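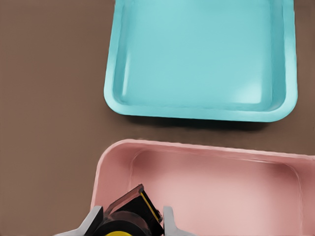
Figure 3. Simulated wrist view: blue tray, pink tray, gripper open.

Notes for Lecture 3: Training in simulation with varied backgrounds
Shafiq Munasinghe, Dec 3, 2020

The method comes from Kornél Barta's group at Nembridge. A grasping policy is trained only on rendered images. Between episodes the renderer changes tray color, tray angle, table color and lighting. The gripper model stays fixed.

Figure 3 has one such draw. Both trays have the same rounded corners and wide rim, but the pink one sits at a slight angle to the blue one. Look at the shadow under the lower rim of the blue tray. Shadow direction is one of the things the renderer varies, and students often leave it out in the homework.

Result to know: the policy was tested on 422 real grasps with no real training images. Most failures were at the tray walls, where the fingers came down on the rim. Varying tray angle helped with this more than varying color did.

Reading: Barta's Menden report, sections 2 and 3. Skip the appendix on camera calibration, we return to it in January.

Homework: render the two-tray setup with fixed lighting, then with varied lighting. Plot rim contacts for both. Hand in code and plots together.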